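Left gripper drops out of tracking when reaching into basket
Ticket #823
Opened by: Kaiwen Tian
Status: Resolved
Component: handheld pair, left unit
Location: shared workshop, back bay

Problem

Left gripper loses its encoder stream partway through a recording. Right one is fine. It happens when I reach over the rim of the basket for the cloth, and almost never when I work on the open tabletop. The log on the Wavix hub shows the left channel going silent for a second or two and then coming back with the jaw width stuck at the last value. After that the whole take is useless and I have to restart the recorder.

Setup

Two handheld grippers, home built, each on its own cable to the hub. Hub is powered from the Ternell supply under the bench. Recorder is Imska 3, default settings. The task is taking a cloth out of a basket and folding it on the table.

Already tried

Restarted the hub. No change.
Swapped the two hub ports. Fault stayed with the left gripper.
Reflashed the left encoder board. No change.
Lowered the sample rate in the recorder. Dropouts still there, same spot in the motion.

Update 1

Balogh support asked for the arm position at the point where it fails, so I ran it again slowly. With the left hand back near my body the stream held for as long as I cared to wait. Once the jaws went out toward the near rim of the basket, the left channel started to flicker in the log.
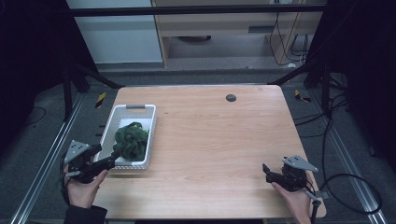 Reach toward the basket, left gripper cable trailing down the left side.

The right cable has a wide loop out to the side across the floor. I never gave the left one that much, it goes more or less down.

Update 2

Support suggested a continuity check on the left cable while flexing it. Unplugged both ends and put the meter across each conductor. Three were good. The fourth opened up when I bent the cable close to the gripper end. Straight, it read fine. That explains why swapping ports did nothing, and I should have metered it before reflashing the board.

Cut the jacket back and found the strands broken just past the strain relief. The cable was 895 mm from plug to first tie point, and some 2,000 takes have gone through it by now with that end getting pulled on each reach.

Fix

1. Made a new left cable from the same stock, longer by one hand width.
2. Moved the first tie point lower so there is slack at full reach.
3. Replaced the printed strain relief with a soft one. The old one had a sharp inside edge.
4. Recalibrated jaw open and closed in the recorder.

Ran the basket task for an evening after that. No gaps in the left channel log.

Still open

The recorder should stop the take when a channel goes silent. It currently holds the last value and carries on, so you don't find out until playback. Filed separately under Imska.

I have not changed the right cable. It uses the same printed strain relief, so I'll make a second soft one in March when the next roll of filament comes in.

Closing this one. Reopen if the left channel drops again.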